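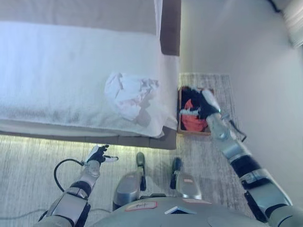

About > Our story

Troswood is a small weaving and rug-making school. We teach grown-ups and teenagers to make things they can walk on, sleep under and pass along to their kids, and we love doing it!

Meinir Jenkins started the school in the back half of a feed store in Brandell, with four floor looms she had bought from a mill that was closing. Her first class was supposed to run six weeks. At the end of it the students asked if they could keep coming, so she put the coffee pot on a shelf and gave everyone a key. We moved to the old Smits building a few years later (the one with the big north windows) and we've been filling it with yarn ever since.

Classes are small, with 8 students at most, and you don't need to know a thing before you walk in. Beginners warp their own loom on the first morning. It's slow, it's fiddly, and there is usually a tangle somewhere, but by the afternoon you're weaving and the room gets wonderfully loud. After that you can go on to tapestry, rya knots, blankets or our natural dye course, which Jacqueline Royer teaches outside from April until it gets too cold to stand over a pot.

Mared Vaughan runs the teen program and looks after the yarn library. At last count it held 3,027 cones and skeins, nearly all of them donated, and students can use any of it for samples. Jozef Geerts repairs our looms and will look at yours too, if you can get it through the door. Cadi Griffiths answers the phone, plans the calendar and weaves the best double-width blankets any of us have seen.

Our big project right now is Prolunach, a shared pattern book put together by past and present students. Every draft in it has been woven by at least two people, and the notes in the margins are theirs, spelling and all. Come in and leaf through it! The studio is open to visitors whenever a class is running, and somebody will be glad to show you around.

Last updated: 5th May

Contact | © Troswood | Back to top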